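Tumetmont Art Park

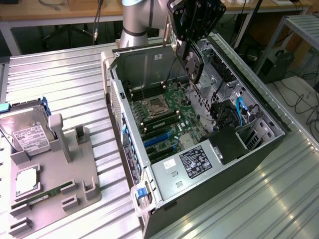 Open desktop computer on a metal worktable, with a black cooling fan held over the case.

Tumetmont Art Park is an open-air collection of contemporary art on the grounds of the former Pichler paper mill. It shows works of sound art and kinetic art, most of them made for a fixed place in the park. The collection belongs to the Gunadero Foundation, which also runs the small exhibition hall beside the old mill pond.

History

The mill closed after a flood damaged its lower floors, and for many years the land was used only for storing wood. The sculptor Liviu Filip rented one of the drying sheds as a studio and began to invite other artists during the summer. The foundation bought the grounds later, together with the sheds and the pond. Anca Olteanu became the first director and decided that the park should have no fixed walking route. This rule is still kept, although visitors have often asked for signs.

Collection

The park covers roughly 30 acres. Its best known work is Low Water by Nokuthula Swanepoel, a row of five steel pipes which stand in the pond and give a deep tone when the water level changes. The work was at first tuned by hand – the artist came back every spring to do it – and was later fitted with adjustable collars.

Other works include Slow Gate by Zhenhua Xiong, a gate that needs 100 minutes to open completely, and the light installation Stimex, which Nimal Khondokar placed inside the old chimney. Stimex can be seen only after dark and is switched off in strong wind.

Exhibition hall

The hall was formerly the rag store of the mill. It shows drawings, models and sound recordings connected with the works outside, and the exhibition changes twice a year. The library on the upper floor holds 4000 books and catalogs, which can be read there but not borrowed.

Access

The park is open all year except in December, when the paths near the pond are repaired. Dogs are allowed on a leash. The hall has a separate ticket.

See also: Kinetic art, Sound art, Sculpture garden

Last edited 2023-10-18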